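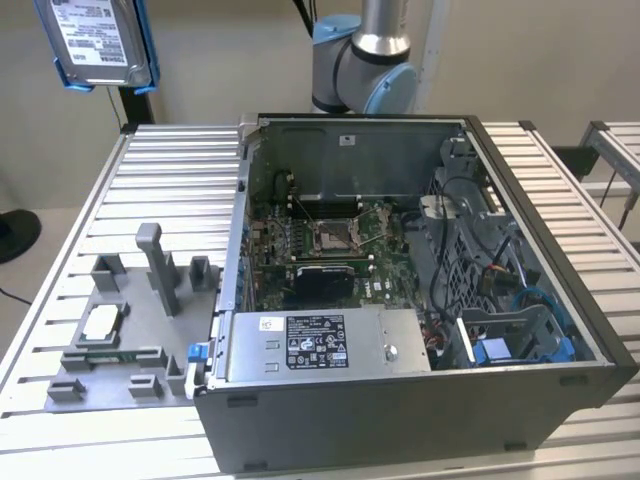 The hall's winter power bill came in at $781, which is well up on last year, and the Borden Community Association has asked every group using the building to look at what it leaves running. For our part, the quilters have agreed to fill the urn only halfway and the Friday card players will heat the small room instead of the main one. The office is the other place we can save. An older Dell tower with its side panel off and nothing in the CPU socket won't be drawing any power, but the machine on the front desk has been left on day and night, and so has the printer beside it. Please shut both down when you finish your shift. The password is with Orvokki Heinonen if you need to start them up again.

Urho Partanen went through the building in September with a plug-in meter borrowed from the library. The biggest user by far was the old chest freezer in the back porch, which held two bags of ice and a tray of perogies. It has been emptied and unplugged, and the lid is propped open with a paint stick. Please leave the stick where it is. If your group needs freezer space for an event, use the top of the kitchen fridge and put your name and the date on whatever you leave there.

The porch door is the next job. The weatherstripping has come away along the bottom and you can feel the draft as far as the coat rack. Arvo Halonen has offered to replace it if someone can hold the door while he works. He figures it will take over 3 hours with the sweep and the new hinges, so bring gloves and a lunch.

The thermostat in the main hall now drops to its night setting at 7 p.m. unless an evening booking is marked on the calendar by the kitchen. Groups that book late should mark their time there as well as phoning Orvokki. If you arrive to a cold hall, press the up arrow twice and wait – turning it all the way up does not heat the room any faster.

Rental rates stay the same until spring. The next bill will be posted on the corkboard when it arrives.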